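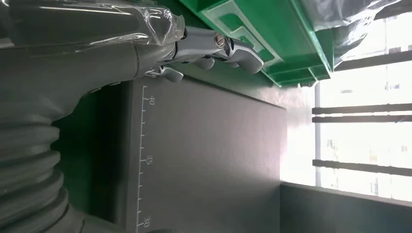 Wrist camera, parcel cell, April 28, 2022. Green crate at the top, scale printed on the panel, far too much window.

1/ Spent the day finding out why the Farkow planner kept swerving round a crate it had no business being near. The planner was fine. I owe it an apology and will be giving it none.

2/ The trouble was perception. Auto exposure meters on the window, everything dark goes to mush, and the depth filter fills the mush with confident nonsense. The planner then avoids the nonsense, very politely, at 50 Hz.

3/ First fix: lock the exposure and mask out the gripper. The mask came from the CAD model. The CAD model has never heard of plastic wrap.

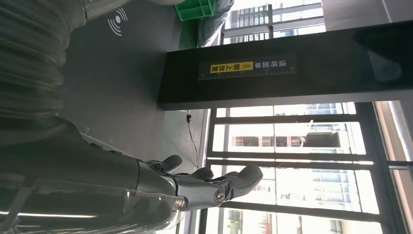 4/ So the mask is now hand-drawn, padded by 3 pixels, and lives in a file called mask_final_b. Lernero, our config tool, refuses to load it without a version number. It is version 60. Don't ask after the other ones.

5/ Replayed 697 logged frames through the new filter. Phantom obstacles mostly gone. One remains, floating near the glass like a lodger who's stopped paying rent.

6/ Bristetti's calibration script also assumes the camera is the right way up. Ours is sideways. I've added a flag called --sideways and consider it my finest work.

7/ Tomorrow: the hand-eye transform, again. If anyone has got the Srivastava solver to converge with less than a full set of poses, my replies are open.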